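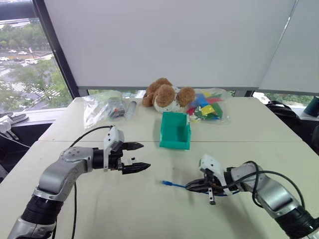
What did the grant pay for between January and June?

It paid for the first half of the Nuvudholm seed library: the shelving, the drying racks, the germination trays, and the wages of a part-time seed librarian for 24 weeks. The second half of the money is set aside for the fall harvest and the winter swap, and none of it has been touched yet.

Progress report to the Ostermann Fund
Nuvudholm Seed Library, first half of the grant period

Where we are

The library opened its doors in March with 60 varieties on the shelf, most of them beans, squash, lettuce and tomatoes. We had planned to open with fewer and build up over the summer, but growers in the valley were so generous that we went ahead with the full shelf right away. Several of the beans came in old coffee tins with handwritten notes on when to plant, and those notes have been typed up and now go out with every packet. People love them! One tells you to wait until the lilacs are done, and it has been better advice than the calendar on the wall.

Borrowing works the way we described in our application. A member takes up to 10 packets in spring, grows them out, lets a few plants go to seed and brings some of that seed back in the fall. There are no late fees. We ask for a short note on how the crop did, and a failed crop gets a note too. The notes on failures have been very useful so far, especially for the peppers, which struggled all over the north side of the valley.

Germination testing

Every lot is tested before it goes on the shelf. We lay the seeds on damp paper, keep them warm and check them each morning. Most of the beans sprouted beautifully. The onions and parsnips were weaker, as they often are when the seed is more than a year old, and we pulled 16 lots that fell below our limit. Those went to the compost, except for one leek that a member wanted to try anyway. We have marked it as a gamble in the catalog.

The Tenico cabinet is holding a steady temperature and has made storage much simpler than it was in the hallway closet. It hums a bit in the evening. We would still like a second humidity gauge for the lower shelf, and there is room for that in the equipment line.

Classes and the demonstration beds

We ran a spring series on saving seed from self-pollinating crops, starting with peas and moving on to tomatoes. The tomato evening was packed and very messy, with jars of pulp fermenting on every windowsill. Squash comes next, and it calls for hand pollination early in the morning, so that class will start at 6:30 with coffee.

The demonstration beds at Nokarholm are planted. Slugs took the first lettuce sowing completely and we sowed again in May. The second sowing is strong, and we expect to let the best heads bolt for seed in August.

Changes from the plan

The printed catalog is late. We chose to wait for the germination results, and then the layout took longer than we allowed for. It will be ready in September, in time for returns. The school visits moved from spring to fall as well — the teachers asked for this, and harvest is a much better time to put a dry bean pod in a child's hand.

Spending is within every budget line. Postage ran higher than planned because of requests from outside the valley, and packets came in lower.

What comes next

July and August are for watering, labeling the plants we want seed from, and keeping members from eating their best squash. Returns open in September. The cleaning screens still have to be bought, and we have prices from two suppliers. We will send the full list of returned varieties with the next report, together with the members' growing notes and the receipts for the screens.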